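Pre-shoot inspection, Stage B, drama pilot "Nzioka"
Completed by: Eyerusalem Mekonnen, production safety
Walked with: Wycliffe Koech (gaffer), Ghazala Bangash (first AD)
Period: March block, before first crew call

Status codes: OK / ACTION / N/A. Items marked ACTION must be signed off by the department head before cameras are powered.

## 1. Access and exits

- [x] Fire exits clear on both long walls — OK
- [x] Exit signs lit with house lights off — OK
- [ ] Fire lane behind the set wall kept open — ACTION. Flats from the apartment set are leaning into the lane. Art department to move them to the dock.
- [x] Red light and bell working at both stage doors — OK

Comment: the north door closes hard. Acceptable for safety, but sound has asked for a damper.

## 2. Electrical and lighting

- [x] Distribution boxes tagged and in date — OK
- [x] GFCI protection on all circuits near the wet set — OK
- [ ] Cable crossings ramped — ACTION. 3 crossings at the video village have tape only. Tape doesn't count as a ramp.
- [x] Safety cables on all overhead fixtures — OK
- [ ] Grid load posted at the ladder — ACTION. The sheet on the wall is for the previous show. Koech to post the current one. The limit per hanging point is 200 lb, including clamp and cable.

Comment: dimmer rack fans are noisy but running at normal temperature. The Prostetti hoist was tested through full travel with no load and then at 125 lb. No slip at the brake.

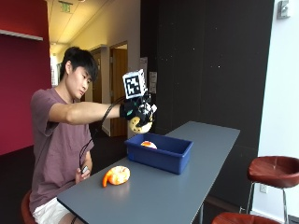

*Seated position at the long table, with glove and blue bin.*

## 3. Camera and grip

- [x] Dolly track leveled and wedged — OK
- [x] Crane arm exclusion zone marked on the floor — OK
- [ ] Remote head cable strain relief — ACTION. The connector carries the weight of the cable at full tilt. Grip to add a tie point on the arm.
- [x] Sandbags on every stand above head height — OK
- [x] Battery charging station on a nonflammable surface — OK

Comment: Rogério Bittencourt (key grip) wants the exclusion zone extended for the overhead shot in scene 13. Agreed. Floor tape to be redone after the blocking rehearsal and before the first take.

## 4. Set construction and props

- [x] Stair unit handrail fixed — OK
- [x] Breakaway glass stored apart from real glass — OK
- [ ] Flame treatment certificates — ACTION. Certificates are on file for the drapes and the sofa. None for the window blinds.
- [ ] Prop food separated from edible food — ACTION. See below.

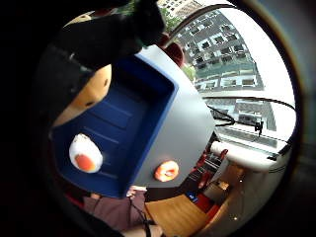 Kitchen set dressing is checked under the same rule as any other hand prop: it is logged, it has one storage place, and it goes back there at wrap. Real food for the dinner scene is held in the prop refrigerator and discarded after each setup. Fake food must not share a surface with it. Soft items such as the plush fried egg in the blue tray and the small donut on its rim are easy to tell from food by hand, but hard-cast and painted pieces are not, and these need a label on the underside. Musyoka Mutiso (props) to label the hard pieces and send an updated list to the first AD.

## 5. Atmosphere and sound level

- [x] Haze fluid data sheet on set — OK
- [x] Haze notice on call sheet — OK
- [ ] Smoke detector isolation — ACTION. The Novton panel needs a written isolation request, and a fire watch has to be named on it. No haze until the form is returned.
- [x] Hearing protection available for the gunshot playback — OK

## 6. Medical and welfare

- [x] First aid kit sealed and in date — OK
- [x] Eyewash bottle at paint bench — OK
- [x] Drinking water on stage — OK
- [ ] Nearest hospital on call sheet — ACTION. The address is correct, the phone number is missing.

## Open at close of walk

Ramps, grid load sheet and fire lane block the start of work. The others may be closed during the rigging period. Reinspection at 6:30 a.m., Bangash and Koech to attend.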